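Apr 28, 2026

I have spent again the whole evening with the gripper. For those who are new on this blog: since January I am building at home a pair of hand-held grippers with two fingers, and I call the project Bastodness. The workshop in Ovgate is closed for repairs, so the bedroom must be enough for now.

The main change this month is the rubber. My first pads were too hard, and every flat packet turned itself between the fingers when I lifted it. The blue pads are softer. I ordered a sheet from Brondero, cut it with a normal knife and glued it on the jaws. I paid 37 euros with the postage, and there is enough left for a second set. 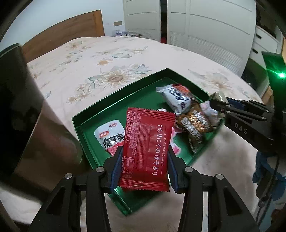
Snack packets are more difficult than I expected. There is air inside, the foil is slippery, and the thick part moves when you press. If I close the fingers slowly I can feel where the contents are, but a motor will not feel this. I made 80 lifts with the new pads and 2 of them failed, both when I took the packet too near to its corner.

What still disturbs me is the play in the left linkage. It is small, maybe the width of a fingernail, but one jaw arrives always before the other. I tightened the screws and then the joint became stiff, so I loosened them again. Next I will try thin washers of brass.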